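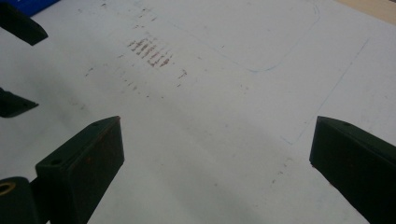 Spent the morning at the public meeting about the 41 bus. Posting what was said, as a few people in Momton asked and the minutes won't be up for weeks.

The plan is to stop running it between Momton and Farina after 7 in the evening and all day Sunday. The daytime service stays as it is, apart from the first bus, which moves from 6.10 to 6.35.

6.35 is no good for anyone on the early shift at Flotine. They start at 7 and the bus takes half an hour on a clear road. Two people from the packing side said this. The operator wrote it down.

Passenger figures: the operator says 300 journeys a week on the evening buses, all stops. I asked which weeks. They were from February, when the bridge at Zastarton was shut and the 41 was going the long way round and missing out four stops.

So I asked if they had any from another month. They do, but hadn't brought them. They said they would send them to the parish clerk.

Hryhorii Demchenko spoke for the college students. The evening class finishes at 8.45 and the last bus would have gone nearly two hours before. A taxi back to Farina is over £9 each way if you can get one. He was the clearest speaker of the morning.

Somebody asked about a smaller bus instead. Answer: the driver is most of the cost, so a smaller bus saves very little. Fair enough, I hadn't known that.

Sunday got less time than it should have. The 11.20 is the only way to get to the hospital for visiting if you don't drive. I've put that in my written response and I'd ask others to do the same.

The petition has 2000 names now. The council said petitions are counted as one response, so please fill in the form too, even if you've signed. Paper copies are in Momton library, on the desk by the door.

Form closes Tue 8 November at noon. Not midnight, noon.

Replying to a few at once: no, the school bus isn't affected. Yes, passes will still be valid on the 17. No idea about the shelter at the top of Mill Lane, it didn't come up.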